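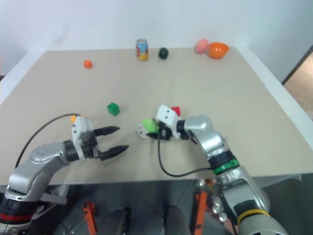 The beige table against the wall, with the blocks, balls and orange bowl out

Beige table top always looks dusty, and where do the small toys go?

Posted by Canan Gökçe
25/12/2018

We have a long beige table pushed up against a white wall in our play room. The top is matte, made of two big panels side by side, and it has a thin white border. No matter what I do it looks slightly dusty. I go over it with a dry cloth and by the next morning it looks the same, especially toward the back near the wall.

The other half of the problem is what lives on it. At the moment there's a small orange ball, a dark green one, a pink peach, an orange bowl, a few toy building blocks and somebody's drink can. None of it belongs to a set any more. The blocks are down to odd ones in red, green and yellow, and the colour doesn't match the big tub we have in the other room, so I've never put them in with the rest.

What I'd like to know:

What do you clean a matte top with so that it doesn't end up with shiny patches? I tried a spray polish on one corner back in April and you could see the mark for weeks.

How do you store a handful of small things that get used every day? I bought a Clundberg drawer unit with 19 little drawers and it was a waste of money. Everyone opens four drawers, gives up and leaves the toys on the table. I'd rather have one place for the lot, but I don't want to tip everything out each time someone wants a ball.

The room is shared by three families in our building and I'm the one who tidies it on most evenings, so please nothing that takes half an hour.

Selim Yüksel
Member, 28 posts

I had the same kind of top in my last place and went through all of this.

Stop using the dry cloth. All it does is push the dust to the back, and that would explain why the wall side looks worst. Use a cloth wrung out in warm water with a small drop of dish soap. Start at the wall and pull toward yourself. Then go over it once with a clean damp cloth and once with a dry one. Don't scrub in circles in one spot, as that's how I got a shiny patch on mine. No polish and nothing with wax in it.

Where the two panels meet, run an old toothbrush along the join before you wipe. Grit sits in there and comes back out onto the top as soon as somebody leans on it.

If it still looks grey when it's clean and dry, it may just be fine wear in the surface. Mine had some of that and I learned to live with it.

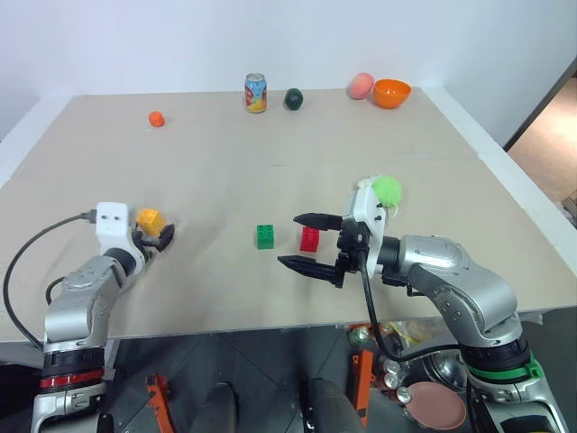 For the toys, I would start with the bowl you already have. Put the balls and the peach in it and leave it at the back of the table. Anything round goes in the bowl. A kid can learn that in a day and you don't need a label. The blocks should sit apart from it, in a shallow tray with a low lip so the balls don't get mixed in. I use a Potik tray from the kitchen aisle, which cost me 10 dollars. Check the size before you buy, because the deep one is no good for this. You can't see what's at the bottom and people end up tipping it out.

I'd put the odd blocks in with the big tub too, unless there's a reason you want them in that room. A different shade of green won't bother anyone under six.

The drink can is a separate matter. We made it a rule that drinks stay on the window sill. A can ring on a matte top is harder to get out than dust.

Oral
New member

just get a tablecloth

Haleck
Member

I agree with most of what Selim wrote, but I'd skip the dish soap unless the top is sticky. Plain warm water did the job on ours and there was nothing to rinse off afterward. If you do use soap, be careful how much. Too much leaves a film and the dust sticks to that.

I wouldn't do the tablecloth. We tried one for a month. Blocks don't stand up properly on it, it slides when someone pulls on the edge, and then you have something else to wash.

Have a look at where the dust is coming from as well. If there's a doorway near the table, sweep the floor on both sides of it before you wipe the top. I used to do the table first and the floor second, and I was putting the dust right back up there.

As for the drawer unit, keep it if you have space and use it for pencils and tape. Ours is full of elastic bands and it works fine for that.

Canan Gökçe

Thanks, all. I did the water only version tonight, wall side first, and the cloth came up quite grey. I'll see how it looks in the morning before I try any soap. The bowl idea is easy enough, so I've started with that, and I'll measure for a tray this week. Does the Potik one come in anything other than white?

Selim Yüksel

White and a light grey when I bought mine. The grey hides crayon better.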